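You are here: Home / Guides / How to Set Up a Shared Tool Library in Your Community

Published 2019-05-31

If your village, co-housing group or street has been talking about sharing tools, please go for it! We started ours at Hamitcombe with a leaky shed and one very good wheelbarrow, and it has become my favorite thing about living here. You can have one running in a month, even with a small group.

Step 1: Find out what people already own
Send a one-page form to every household. Ask what they would lend, what they would give outright, and what they keep wishing they had. Don't skip that last question, it's the fun one! We found we had ladders coming out of our ears and not a single decent post-hole digger.

Step 2: Pick your space
Dry matters more than big. You want a door that locks, a light that works and a wall strong enough to hang things on. Ours is the back half of the old dairy, and we put up pegboard from waist height to as high as the shortest member can reach. Draw the outline of each tool in marker so everyone can see where it goes (and what's missing).

Step 3: Number everything
Paint pens hold up much better than stickers. Put the number on the handle and on the case, and write it into a plain notebook with the date the tool arrived. Our book is up to 308 now, counting the jam pans.

Step 4: Agree on the rules out loud
Get everyone in one room with soup and bread and talk it through. Ours fit on a postcard: two weeks per loan, clean it before it comes back, and tell us right away if it breaks. Sharp and powered tools need a short lesson first. Breakages are paid from the common pot unless somebody has been really careless, and so far that has kept the peace wonderfully.

Step 5: Decide on money
Our friends at Surnberg charge nothing and pass a hat at harvest supper. We ask for a small yearly fee on a sliding scale. It brought in about 3,000 last year, enough for blades, oil and a secondhand tiller. Either way works, so choose the one your group will keep up.

Step 6: Open the doors
Keep two regular opening hours a week to begin with, one in the evening for people with jobs. Have the kettle on! June is a lovely month to launch, with the gardens going full tilt and everybody wanting shears at once.

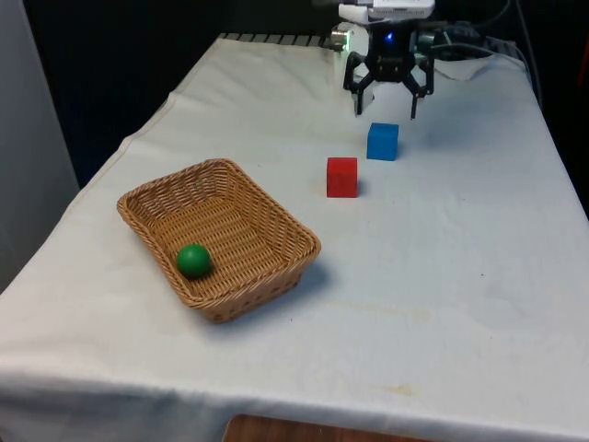
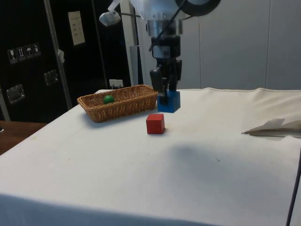
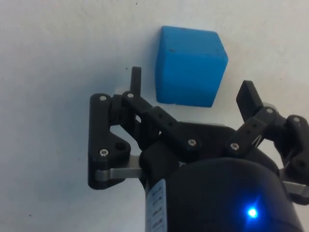

Qureshi: We did nearly all of this at Jamstead and I'd add one thing, keep a waiting list for the popular stuff from day one. Our hedge trimmer caused more grumbling than the parking did. How do you handle people who want a tool for longer than the two weeks?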